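Magazine > Giving > Close to Home

The Long Way to the Lake

How a small family-camp charity in Draldale gets children with serious medical needs, and everyone who loves them, out of the house for a week
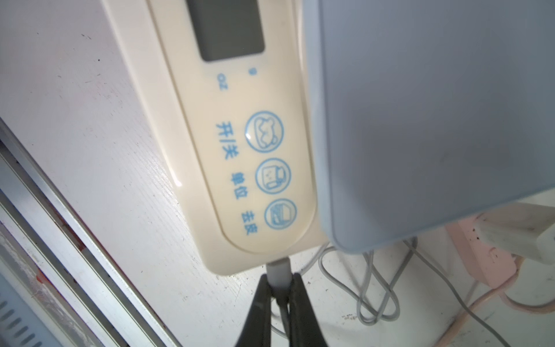 Every January, before the first suitcase comes out of a closet, the Dotisholm Family Week starts with paperwork, and the paperwork is mostly about food. A child who takes formula by tube may need each feeding worked out to the gram, and a brother with allergies needs his own shelf, and Grandma (grandparents are very much invited) would like to know if there will be decent coffee. Parents who do this every day get used to having the right tool on the counter, even if it's just a cream-colored kitchen scale with cartoon faces on the buttons and a little "g" and "oz" printed in blue, and they worry about leaving all that behind. So the charity asks early, asks again, and writes everything down.

It costs $2,290 to bring one family for the week. That covers the cabin, the meals, the nurses' travel and the accessible bus from Draldale, which climbs the hill road so slowly that the children have made up a song about it. Families pay nothing. Last year 168 people came, counting parents, siblings and one very elderly aunt, and I was lucky enough to tag along for the first 2 days with a notebook I kept forgetting to open.

I had expected a hospital with trees. What I found was a long porch full of wheelchairs and wet towels, a card game that had been going on since breakfast, and a father fast asleep in a canvas chair at eleven in the morning - with his shoes off and his mouth open! His wife told me it was the first time in months he'd slept while their daughter was awake. A nurse was down on the dock with her, feeding the ducks.

The land has a history of its own. The old farmhouse at Dotisholm dates to 1739, and the Dahlgren Fund, which owns it now, lets the charity use the place for a dollar a year. The floors slope and the kitchen is too small, but there is a ramp down to the water wide enough for two chairs side by side, paid for by a bake sale in Flarkent that got wonderfully out of hand.

Applications for this summer close on 7th February. Families can ask their child's clinic for a form, and anyone who'd like to help with the cost can give once or set up a small monthly gift. The charity also needs drivers, and clean beach towels, the bigger the better.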